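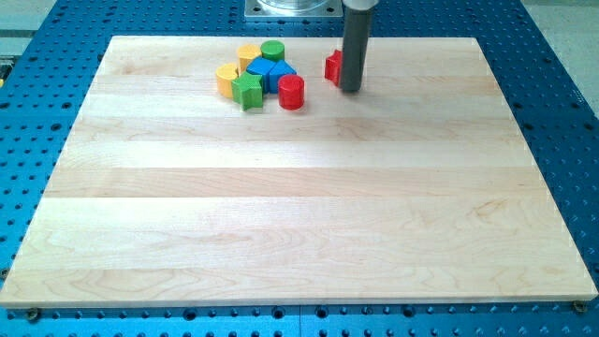

그림 4-1 단풍나무 판재를 이어 붙인 집성판. 판재마다 색과 결이 조금씩 다르다.

제4장 나무는 가만히 있지 않는다

나무를 처음 다루는 사람은 대개 나무가 죽었다고 믿는다. 베고, 켜고, 말리고, 대패질까지 했으니 무리한 믿음은 아니다. 그러나 장마가 한 번 지나가면 서랍은 열리지 않고, 겨울 난방을 틀면 식탁 한가운데에 금이 간다. 목재는 주변의 습기를 머금었다 내놓으며 평생 늘고 줄기를 되풀이한다.

더 성가신 점은 방향마다 움직이는 정도가 다르다는 것이다. 길이 방향으로는 거의 꿈쩍하지 않으면서 폭 방향으로는 제법 성실하게 움직인다. 이런 성질을 이방성이라 한다. 시험에 자주 나오고, 현장에서는 더 자주 나온다.

이 장에서는 좁은 판재를 옆으로 붙여 넓은 판을 만드는 집성을 다룬다. 4.1절에서는 함수율을 재는 법을, 4.2절에서는 나뭇결의 방향을 읽는 법을, 4.3절에서는 접착과 조임을 배운다. 실습 과제는 폭 617mm짜리 상판이다. 재단할 때는 646mm로 넉넉히 잡아 둔다. 남는 나무는 잘라 내면 되지만 모자라는 나무는 변명으로 메워지지 않는다.

주요 용어: 함수율, 이방성, 섬유 포화점, 집성

생각 열기
집에 있는 나무 가구 가운데 계절에 따라 말썽을 부리는 것을 하나 골라, 어느 방향으로 움직였는지 적어 보자. 말썽이 없다면 겉에 나뭇결무늬 필름을 붙인 가구가 아닌지부터 확인한다.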